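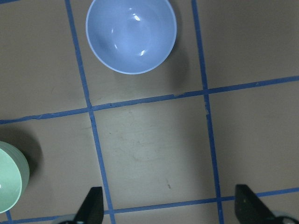
Grid cell (bench setup)

A grid cell, in the sense I use on this wiki, is a robot workcell whose table is marked off in taped squares so that an object's place can be called out by row and column. I've looked after the one at Clenton for three winters now, and most of this entry comes out of my own maintenance notebook (sorry in advance for the gaps!). The name on our paperwork is Ryu, but everybody says "the grid."

Laying out

Tape goes down after the arms are bolted and before anything gets calibrated. I snap the long lines first, then the cross lines, and I press every crossing flat with a thumbnail. Blue painter's tape is what I like, as it peels off without leaving much gum behind. Small nicks along an edge are fine and I leave them alone. A lifted end is another matter, and I cut that strip out and lay a new one the same day.

The lines don't have to be square to the gripper, by the way. The arm works from its own base coordinates, and the tape is there for the people.

Setup and checks

Each arm has its own teach pendant, and I keep both within reach of the table, stop buttons clear of clutter. Then I run what we call the bowl check: one bowl in a known square, arm brought over it slowly, fingers open. The sheet for the Stilska program has 32 steps, and I can get through it in 90 minutes if the cables behave.
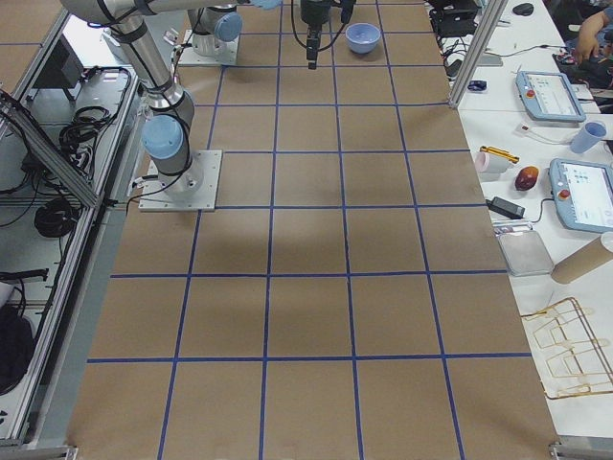 Driss Chraibi wrote in to say that he would do the cables before the bowl check, every time, because a strap that has crept along a link can tug at the wrist and you'll spend the whole morning blaming the calibration.

Fair enough, and I've swapped the order in my own sheet. So: straps, plugs, mounting bolts, then the bowl. With the arm over the grid I look at the fingers from the wrist camera, and both tips should sit level with each other when they're open.

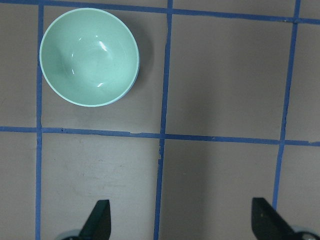 If one tip looks higher, I take both fingers off, wipe the seats with a dry cloth and put them back, snugging the screws a little at a time on each side. Nine times out of ten it was grit. The last full strip-down was in December, at 1,468 hours on the counter, and all it wanted was new finger screws and a cable strap.

See also: Follov (tape and consumables list), Pendant care, Wrist camera cleaning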